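Prorkel 20 Plate Warming Drawer

Home / Kitchen / Warming and Holding / Prorkel

$244.00 inc. GST
In stock at Gallagher warehouse. Ships in 8 business days, sometimes sooner, and we won't promise sooner.

We held off listing warming drawers for years. Most of them are a low-powered heater and a fan in a nice box, and the brochures talk as if cold plates were ruining the nation's dinners. The Prorkel 20 is also a heater and a fan in a box. It costs less than the others we looked at, and the thermostat seems to hold where you set it, so on the site it goes.

The maker says it will "transform the way you entertain". It will warm your plates. If you have four people over twice a year, a sink of hot water and a tea towel will do the same job for nothing, and you should probably close this page.

Where it earns its keep is a household that plates up in dribs and drabs, with one person home from training and another still on the train. Maeve Moriarty in our showroom ran one at home through February and brought it back with a list of grumbles, most of which are under Drawbacks. 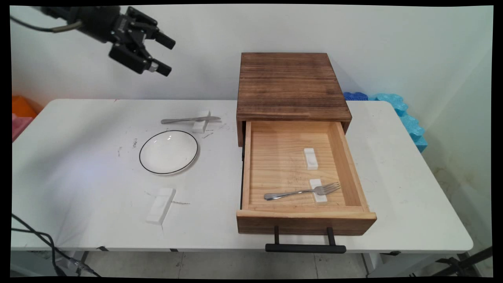
Will it keep cooked food safe to eat for hours?

Don't count on it. The lower settings are for crockery only, and the maker's holding figures were supplied without any test conditions. Use the top setting for food that's already steaming hot, check it with a probe thermometer, and don't use the drawer to reheat anything from the fridge.

What you get
Drawer unit with fixed power lead
Non-slip mat
Trim kit in grey or white
Printed manual (the installation page is fine, the recipes are padding)

Specifications
Capacity: 20 dinner plates, according to the maker. Deep or wide-rimmed plates will bring that down.
Settings: 9
Warranty: 2 years parts and labour
Colours: grey, white

Drawbacks
The fan is audible with the rangehood off. The runners are stiff for the first few weeks. The front marks easily and the "fingerprint resistant" coating didn't resist Maeve's. There is no timer, so you have to remember to switch it off, and the indicator light is small enough to miss in a bright kitchen.

Compared with the Prolevik
We also stock the Prolevik drawer, which is dearer and has a soft-close front and a timer. The timer is worth having. The soft close is a matter of taste, and we couldn't pick any difference in how warm the plates came out.

Customer comment
"Does what it says, apart from the bits about changing my life. Allow extra time for the install, the template was out by a few millimetres." Oisín Ó Ceallaigh, Pustlow

Returns accepted on unused units in original packaging. Freight back is at your cost unless the drawer is faulty.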